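Ticket 919 - Labels printing blank after paper change
Product: Ristov label printer, desktop model
Site: Momness, Sornlow branch
Opened: Saturday, March 29, 2025
Status: Closed
Handled by: Bayu Siregar

Customer reports that the label printer on the dispatch counter feeds normally but every label comes out blank. The problem started after a new box of labels was opened. The previous box ran out the night before. Power light is solid green, no error on the display. The computer shows each job as completed.

Customer had already turned the printer off and on, swapped the USB cable and reinstalled the driver. None of this changed anything. I asked them to put the old driver settings back so we had only one thing to look at.

First check was the self-test page. Hold the feed button while switching on, let go when the light flashes. The self-test also came out blank, so the computer, the cable and the driver are ruled out. I told the customer to leave the USB unplugged for the rest of the call.

Second check was the print head. Customer opened the lid, let the head cool and wiped it with a lint-free cloth and isopropyl alcohol. A small amount of grey residue came off. Self-test repeated, still blank. 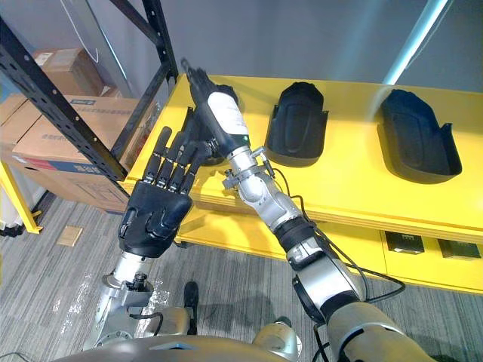

Labels and ribbon

Asked the customer to read out what was printed on the box. The old labels were direct thermal. The new ones are thermal transfer, made by Rewi, same size and same core. Thermal transfer labels have no heat-sensitive coating and will not show anything unless a ribbon is fitted. There was no ribbon in the printer and there never had been one.

To confirm, I had them run a fingernail quickly across a label. Direct thermal stock leaves a dark mark. The new stock left nothing. A leftover label from the old roll, found in a drawer, marked straight away.

Customer asked if they could keep the new labels and buy a ribbon. This model does take one, but the ribbon spindles were not supplied with their unit and would have to be ordered. They have 4 unopened boxes, so I suggested asking the supplier about an exchange first.

A roll of direct thermal labels was borrowed from the front office and loaded. Self-test printed clearly. USB plugged back in, sensor calibrated, and an address label sent from the dispatch computer came out properly centred.

Follow-up

Supplier has agreed to exchange the unopened boxes. Customer will cover the freight. The opened box is being kept in case they fit the spindles later on.

Darkness had been turned right up while they were trying to fix the fault. I had them put it back to the default - leaving it on maximum wears the head.

Stock code on the customer's reorder sheet was wrong and has been corrected on our side as well. Ticket closed with customer's agreement. Reopen under the same number if the blank labels come back on direct thermal stock.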